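Joststead kitchen utensils, table set: readme

Last changed 10/12/2018, Kaisu Ojala

What's in here

Recordings of people picking up, putting down and hanging up ordinary kitchen utensils on a table. Spoons, spatulas, ladles, whatever was in the drawer at Custer. 176 recordings, 2 folders. Mostly short. Longest ones are the hanging task, people fuss with it.

Folders

custer_a - the first lot, done in May. Plastic utensils only.
custer_b - second lot, plastic plus a few metal. Notes are better in this one.

Each folder has a notes.txt (one line per recording) and a utensils.txt (colour, material, handle length in cm). Martti measured the handles, tip of the head not included. If your sums don't match, thats why.

Tasks

lift - pick it up off the paper, hold, put back
turn - pick up, flip end for end, put back
hang - onto the stand
sort - by colour, five utensils at a time

Sort was dropped partway thru custer_b. Jarmo's call. The ones already done are still in.

Table layout

Grid paper over the tabletop, stand in the middle, utensils start wherever the line in notes.txt says. Grid squares are lettered along the long side, numbered along the short, in the notes only, nothing written on the sheet.

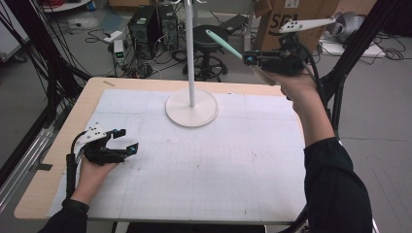 Fig. 1. Table with grid paper and stand, mint-green utensil held up at right.

Known problems

- 20 recordings in custer_a have the colour down as "green" with no shade. Mint or dark, have to look.
- "ladle" and "serving spoon" used for the same item by different people. Not fixed.
- Paper was swapped when it got creased, so the grid may shift a bit between recordings.
- Tunbridge drawer items listed in utensils.txt but never used. Ignore.

Use

Fine for teaching and research, credit Joststead. Anything else ask Hilkka Huttunen first. Corrections to Kaisu, include the folder and line number please.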